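Je commence un fil sur un sujet un peu étroit : comment j'apprends à traduire les modes d'emploi du finnois vers le français, alors que le français n'est pas ma langue maternelle. Ce sera long, je m'excuse d'avance pour les fautes. 1/

D'habitude on traduit vers sa propre langue, c'est la règle du métier et je la trouve juste. Mais pour la paire finnois-français, dans les petites entreprises, il manque souvent quelqu'un. Alors on m'a demandé, et j'ai dit oui en avril, avec une relectrice française pour tout vérifier. 2/

Le premier client s'appelle Temamik. Ils vendent des étagères à monter soi-même. Le manuel compte 247 phrases, presque toutes à l'impératif. Je croyais que ce serait facile. 3/

Première difficulté : l'impératif ou l'infinitif ? « Serrez la vis » ou « Serrer la vis » ? En finnois, la question ne se pose pas de la même façon. En français, les deux sont corrects, mais il faut choisir une forme et la garder jusqu'à la dernière page. J'avais mélangé les deux dès la page 2. 4/

Ma relectrice préfère l'infinitif pour les étapes et l'impératif pour les avertissements. « Visser le panneau. » Puis : « Ne montez pas sur l'étagère. » Je trouve cela élégant, le lecteur entend tout de suite que le ton a changé. 5/

Deuxième difficulté : les articles. Le finnois n'en a pas. Quand j'écris « placer une vis » ou « placer la vis », je dois savoir si on a déjà parlé de cette vis. Pour cela il faut regarder le dessin, compter les pièces, parfois écrire au client. 6/

Martti Vainio, qui m'a formé à l'époque, répétait qu'un traducteur technique doit avoir l'objet sous les yeux. J'étais jeune et je traduisais seulement avec le dictionnaire. Maintenant je demande toujours des photos avant de commencer. 7/
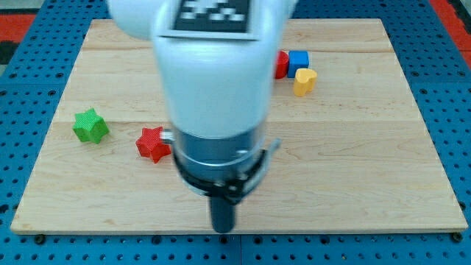 Bras blanc, poignet métallique, planche en bois clair.

Prenez le mot « collier ». Longtemps, pour moi, c'était un bijou, ou bien pour le chien. Dans un manuel, c'est une pièce en forme d'anneau qui entoure un cylindre. Et il ne faut pas le confondre avec la bague, la bride ou la virole. J'ai une page entière de mon cahier pour ces quatre mots. 8/

Mon glossaire contient aujourd'hui 1223 entrées. Je le tiens dans Clundix, un petit logiciel assez laid mais qui ne m'a jamais perdu un fichier. Pour chaque terme je note le genre, le pluriel, une phrase trouvée dans un vrai manuel français, et la source. 9/

Le genre, parlons-en. J'ai écrit « le vis » pendant six mois, et aucun client n'a protesté. C'est la caissière d'une quincaillerie à Nantes qui m'a corrigé, très gentiment. Depuis, je note toujours l'article avec le nom. 10/

Troisième difficulté, la longueur. Le finnois met beaucoup de choses dans un seul mot, et le français a besoin de « de », de « à », de « pour ». Chez Fosatard, un autre client, le texte doit tenir sur une étiquette. On a dû supprimer une phrase entière sur le nettoyage, après trois jours de courriels. 11/

Quelqu'un me demande en privé quels livres j'utilise. Le plus utile est un vieux cours de rédaction de chez Pasichnyk, acheté d'occasion, avec les notes au crayon de l'ancien propriétaire. Les exercices sont ennuyeux et très bons. Le chapitre 6, sur les prépositions, je l'ai refait deux fois. 12/

Il me reste des doutes que je n'arrive pas à résoudre. Par exemple « à l'aide de », « au moyen de » et « avec » : ma relectrice sent une différence et ne peut pas me l'expliquer. Si un francophone rédacteur technique passe par ici, je veux bien son avis. 13/

Demain j'essaierai de parler des unités et de l'espace insécable avant les deux-points, que j'oublie encore une fois sur deux. 14/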